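4. Setting up goal alerts

The Grummont app tracks football scorers across a season and sends a message to your phone when one of them finds the net. It says "instant." Expect a delay of 20 to 30 seconds, longer on a busy match day.

1. Open Grummont and tap Players.
2. Type at least three letters of the surname. Spellings vary, so if Tymoshchuk brings up nothing, try the club name.
3. Tap the star. You can follow up to 200 players, though why anyone would want that many alerts is another matter.
4. Under Count, choose League Only or All Competitions. The default is All Competitions, and it includes friendlies. Turn those off unless you like inflated totals.
5. Tap Save. Leaving the page without saving drops your choices with no warning.

Note: Season totals reset in September, even for leagues that started earlier. Support calls this a feature.

Caution: The "Form Rating" is a number out of 13. The makers have never published how it is worked out. Don't pick a fantasy team on it.

6. To test an alert, tap Send Sample. If no message shows up, check that your phone allows notifications before you reinstall anything.

Own goals are sometimes credited to the nearest attacker and fixed later. The alert you already got won't be.

13 comments | 20 shares
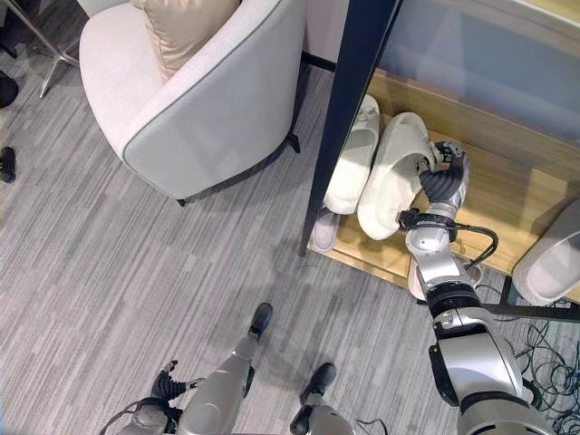 Photo: Yurii Kuzmenko / Revico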